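# Koltano Counter Pack

I put this pack together for anyone teaching a two-arm setup to tidy groceries, and I'm pretty fond of it!

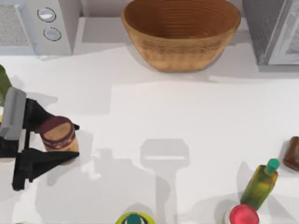 *Simulated kitchen counter from overhead, small jar in the gripper.*

You get 3,000 teleoperated episodes, all rendered, with joint states and gripper commands for both arms. Nelli Ikonen and I drove most of them ourselves (my thumbs still remember) and I left the clumsy grasps in, tagged so you can filter them out. Want to try it first? The sampler has 100 episodes and loads with the same script. Updated August 2023.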